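Drundero Opens Free Folding and Clothes-Sorting Sessions for Families at Filtbridge

Sessions start this month and use nothing more than a bed and a pile of clean laundry
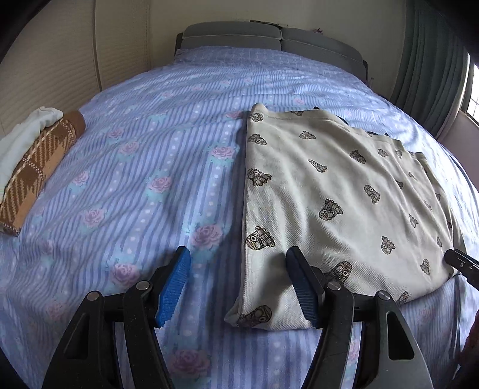

FILTBRIDGE, 20 Sep 2020 - Drundero, the home organizing service, today announced a program of free sessions on folding, sorting and passing on children's clothes. The program is called the Jundier Method and is open to any household in the Filtbridge area. Sessions are held by video, so families can take part from their own bedrooms with their own laundry.

The program follows a trial that began in June with 502 households. Each household was asked to fold one load of clothes a week on a bed and to keep a short written record of how long it took and what was left over at the end. The records were collected by Weerakoon, a laundry and linen firm that has worked with Drundero on earlier projects and is paying for the printed guides.

The Jundier Method is meant for people who already wash their clothes on time but let them sit in a pile afterward. In the trial records, the most common complaint was that there was no good place to fold. Kitchen tables were in use for meals or schoolwork, and ironing boards were too narrow for anything bigger than a shirt. A made bed gives a wide surface at a reasonable height, and it has to be cleared before anyone can sleep in it.

How the sessions work

Each course has four sessions, held once a week. A session lasts under an hour and covers one kind of clothing.

The first session is on knit tops and pajamas. Knit fabric stretches and ripples when it is picked up by one end, so participants are shown how to lay a piece out flat, smooth it from the middle toward the hems, and fold it in from the sides before folding it in half. Printed children's wear is folded with the print facing out, which makes it easier for a child to find a favorite piece in the drawer without pulling out the rest.

The second session covers pants, leggings and shorts. The third covers underwear, socks and other small pieces that tend to get lost under larger ones. The guide suggests pulling dark, small items out of the pile first and setting them near the pillow end, where they are less likely to be folded into something else by mistake.

The fourth session is about clothes that no longer fit. Participants sort these into pieces to keep for a younger child, pieces to give away and pieces that are worn out. Drundero will send each household one paper bag for clothes to give away. Bags can be dropped at the Weerakoon counter on any weekday during opening hours. Clothes should be clean and dry. Buttons and snaps do not need to be fastened, but zippers should be closed.

Notes on the bed itself

The printed guide has a page on getting the bed ready. Pull the bedspread up over the pillows, or take the pillows off. The cover does not have to be perfectly smooth, as small creases make no difference to the folding. Large lumps do, and they should be flattened by hand.

Several households in the trial wrote that a busy bedspread made it harder to see small patterned pieces. For those homes the guide recommends laying a plain sheet or a large towel over half the bed - any color will do as long as it has no print. Others used the pattern to their advantage and lined up hems with the stripes on the cover. Both ways are included in the guide.

Finished piles go at the foot of the bed, one for each person. The guide asks people to carry the piles to the drawers right away, before starting another load. In the trial this was the step that was skipped most often, and the new sessions set aside the last few minutes for it.

Dates and sign-up

There will be seven courses before the end of the year, with the first starting within the next two weeks. Each course takes a limited number of households so that questions can be answered during the session. Places are given in order of sign-up. Households that took part in the trial may sign up again.

Children are welcome. The guide includes a page of simple jobs for younger children, such as matching socks and stacking washcloths, and a separate page for children aged seven and up who want to fold their own pajamas.

There is no charge for the sessions or the guide, and nothing has to be bought. Sign-up forms are on the Drundero website and on paper at the Weerakoon counter in Filtbridge. The guide is mailed once a place is confirmed and should arrive before the first session. Households without a video connection can ask for the guide alone.

About Drundero

Drundero offers home organizing help in Filtbridge and nearby towns. Its work includes closets, children's rooms, linen storage and packing for moves.

About Weerakoon

Weerakoon provides laundry, linen rental and mending for homes and small businesses.

Press questions may be sent through the contact form on the Drundero website.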